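We use cookies to remember your settings. By continuing to use this site you accept our cookie policy. Accept | Manage

Old office computer, which memory slots do I fill first?

Vasiliki Kalogeropoulos
October 2025

Hello everyone. I received an old desktop computer from my office and I want to make it usable for my mother. I took out all the memory because it was very little, and I bought 2 new sticks of the same size. The seller said they are correct for this board, I sent him the model before.

My problem is that I don't know in which slots they must go. The manual I found is for another version and the drawing is different. 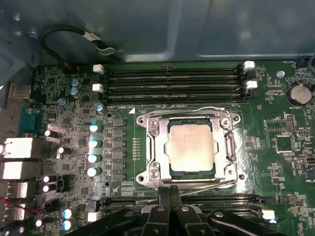
The board, with the four memory slots of the upper bank still empty.

The latches do not all have the same color. On one end I see white and black ones. Does the color mean something, or is it only decoration? The processor is in its place and I prefer not to touch it. Also I would like to know if I should change the small battery now.

Thank you for your patience with my English.

Somkiat Meesuk

Hello Vasiliki. On many boards the color tells you the pairs, so two sticks should go in two slots of the same color. But I cannot promise it for yours. Look for small letters printed near the ends of the slots, like A1 or DIMM1, and write them here.

Before you push, take out the power cable and touch the metal of the case with your hand. Open the latches, compare the notch in the stick with the slot, and press on both ends until the latches close. It needs more force than you expect. My first time I stopped too early and the computer only made beeps.

For the battery: if the clock is wrong after each time you unplug, change it. I paid roughly 4 euros for mine in March. Look at the number on the old one and buy the same.

Kuldeep Chaudhary

just try one stick first, if it starts then add the other. mine worked in any slot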